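Hand-held gripper procurement

Hand-held gripper procurement is the planning and purchase of jaw tools that a person operates by hand to record manipulation tasks for robot training. It is usually budgeted apart from robot arms, as the tools wear out sooner and are bought in larger numbers.

A typical plan lists the tool, its camera, spare jaw pads, storage and operator hours. The Flostoreck program, planned by Coralie Stubbs at Vonbridge, set aside funds for 215 recording hours and 2 spare sets of pads for each tool. Household work with cloth was priced separately from work with rigid objects.
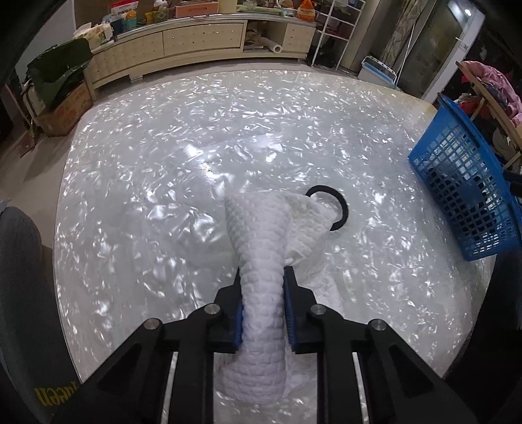

Should pads be bought with the gripper or later?
Most buyers order them together, so that the pads match the jaws and fall under the same warranty.

Running costs often exceed the purchase price. Elie Dabbas, who revised the Vonbridge plan in January, moved data storage and repair into a yearly line - a practice later taken up at Oosthuizen. The revised plan covered some 584 hours. It also required that replacement pivot pins be available from the supplier for the life of the contract.

See also: Equipment leasing; Flalasa purchasing guide; Robot end effector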